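Eronwood Library Staff Forum
Collections and Storage
Thread: Cardboard cartons for bound periodicals, interim policy

Ingvild Eide
Colleagues are asked to comment on the proposal to move the bound periodicals at Stevthorpe into plain corrugated cartons until the new shelving is delivered in January. The present shelving is over its load limit in two bays. Cartons would be stacked no more than three high and labeled on the short side. Each would hold up to 26 volumes of the smaller format.
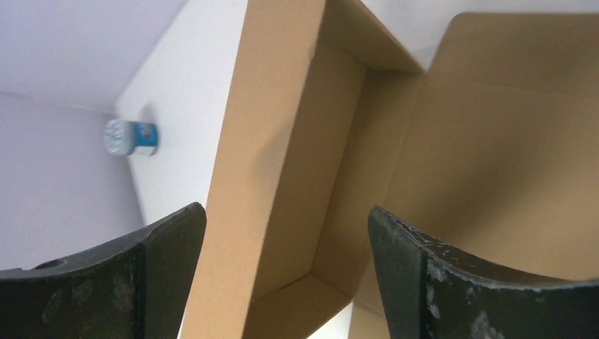
The larger format would remain on the open shelves, with readers directed to the desk for anything in storage. Comments received before 5 p.m. on the last working day of the month will be forwarded to the building office.

stacks_north
I must register an objection. Ordinary corrugated board is acidic, and our own handling manual advises against it for anything kept longer than a season. The relevant passage was reprinted in the staff bulletin – I have the copy in front of me.
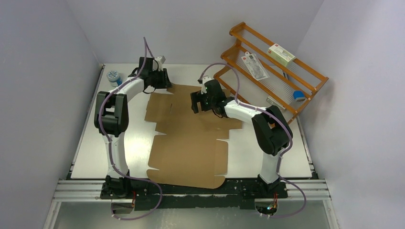
Vol. 9, No. 5

The article in that number recommends buffered board for all bound material, with no exception for short-term use. It also asks that cartons be kept off concrete floors, a point on which the proposal is silent.

Etornam Tsikata
The previous poster is correct as to the manual, but I do not agree with the conclusion. The volumes are in buckram, they have stood beside a steam pipe for years, and a few months in brown board will do them less harm than a collapsed bay. Buffered cartons from Lokex would take most of the annual supplies budget. I would support the proposal with pallets underneath.

stacks_north
Then the paper should at least be wrapped. I do not accept that past neglect excuses more of it.

Bouvier_annex
May the procedure be clarified for those of us who will do the packing? The annex has 80 flat cartons on hand and no written instructions.
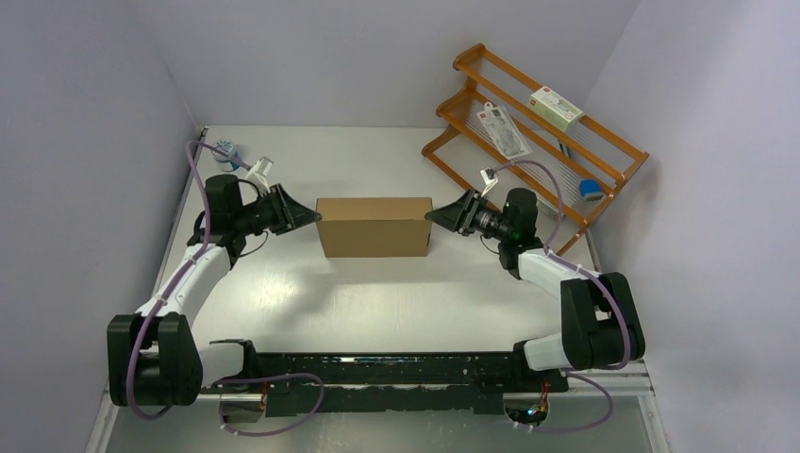
Should volumes be packed flat or upright?
Spine down, in a single row, with folded tissue filling any space at the ends. Oversize volumes are laid flat, the heaviest at the bottom.

Ingvild Eide
The above answer is taken from the draft instructions and may be relied upon. Pallets will be added to the proposal as Etornam Tsikata suggests. The question of wrapping remains open – stacks_north is invited to submit a cost estimate.

stacks_north
An estimate will be submitted. My objection stands.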